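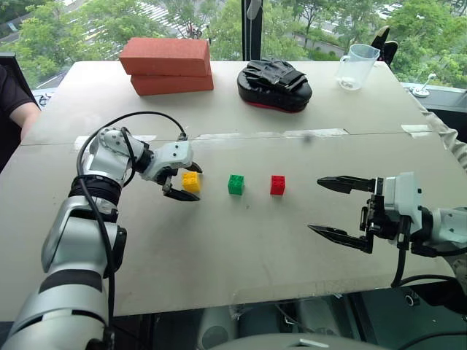
Ask anyone what they want a robot for and you get the same answer. The washing up. Laundry, maybe the cat litter. No one asks for a machine that tidies toy bricks, and yet toy bricks are where most of this is being settled.

I went to Plullville in February. Three hours on two trains, bad coffee, then up the stairs to Etero, where Tomás Salgado has been trying to get a pair of arms to clear a table. He's patient with visitors. Less so with brochures.

"Everyone films the good one," he told me. "I'd like to see the other 91."

He means the other tries. Etero logs its runs in blocks of 92 and reads every one of them back, the duff ones included. Since autumn they've got through 426 blocks of it, on bricks, cups, socks and one very unlucky colander. Slow work. Dull too, he says, if you don't like watching fingers close.

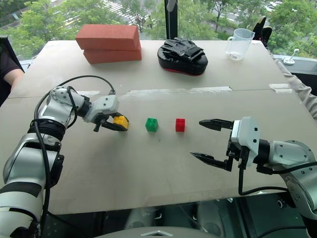

The left gripper closes on yellow; green and red are next along the row.

So can they do chores yet? Sort of. Depends what you call a chore.

Picking up one hard, square thing from a flat table — fine. I'd trust it. Picking up a sock is another matter, and a wet sock another again. A fitted sheet, forget it. The trouble is that a kitchen at 6pm is nearly all wet socks, so to speak. Things lean on other things. Lids are on wrong. Someone has moved the sieve.

Mendes, who make shelving and let Etero try a packing bench there last year, had a simpler test. Could it keep up with a person on the same bench? It couldn't. A good packer there does 800 small parcels in a shift and chats the whole way thruogh. The arms managed a fair few, then stopped dead at a torn label. They were back in their crates by teatime.

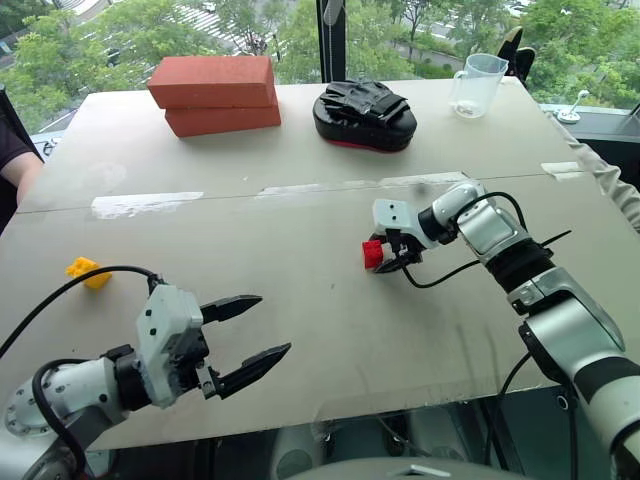 Grip is the bit Salgado keeps coming back to. People picture the brain as the hard part, he says, but half his day goes on where the fingers land and how hard they press. Two arms ought to help and sometimes do, though it means two lots of cable to keep clear of the job. The yellow block has ended up lying at an angle just past one of those cables, and the left fingers are wide apart with nothing in them. A toddler would have it in a second. For a machine a tilted block is a fresh problem, or near enough, as the neat square faces it was hoping to pinch have all turned round a bit.

Mitano, the care home group, has asked him for a date. Trays, mainly — collecting them after lunch, wiping down. He won't give one. Pushed, he said about 2 years for trays, longer for the wiping, and then he asked me not to print the wiping. Sorry Tomás.

What would he buy himself, today, for his own flat? He thought about it longer then I expected. A better dishwasher, he said, and went back to his table.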